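Ticket 2359
Product: Pruron two-arm picker, Derance shelf software
Site: Geltitari test shop
Priority: Medium (raised from Low after the third lemon)
Status: Open

Summary: right arm freezes inside a shelf compartment and will not let go or back out.

14:10. The job is simple enough. Basket in the left gripper, right gripper moves the produce, shelf unit stays where it is. The shelf unit is the only one of the three to have met its targets this week.

14:25. First freeze. Arm went in, stopped and reported "task complete" with the fruit still in its fingers. A generous reading of complete. Cleared the fault and restarted.

14:50. Second freeze, same compartment. Log says the wrist met an upward force of 26 newtons, which is over the limit, so the safety hold came on. I have no quarrel with the hold. I do have one with the green tick next to it.

15:15. Recalibrated the right arm as per page 73 of the manual. Page 73 then sends you to page 6, which tells you to contact support. Hello.

15:40. Swapped the fruit for a foam ball. Eleven clean cycles, then a freeze. Fruit acquitted.

16:05. Lowered the approach height by a finger's width. Better in the bottom row, no change in the upper one. My guess is that the planner knows where the shelf board is but has forgotten that the gripper has fingers on top. One of them points straight up at the board when it goes in with something red and round.

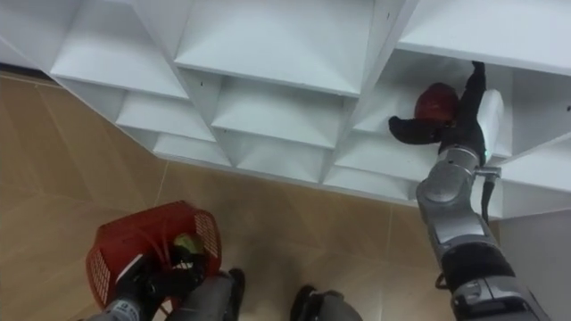 Adomaitis: Please don't lower the approach any further, you'll start catching the shelf lip. The Derance update in November reset the gripper outline to the old, shorter one. Open the tool settings and check whether it says "standard" or "long finger". The green tick is a separate bug and we know about it.

16:40. It says "standard". Changed to "long finger", saved, restarted. The setting went back to "standard". Changed it again with the arms powered down and it stuck.

17:05. Running the upper row at half speed with the stop button in my hand. No freezes so far. Leaving the ticket open until it has done a full shift, and until somebody removes the tick.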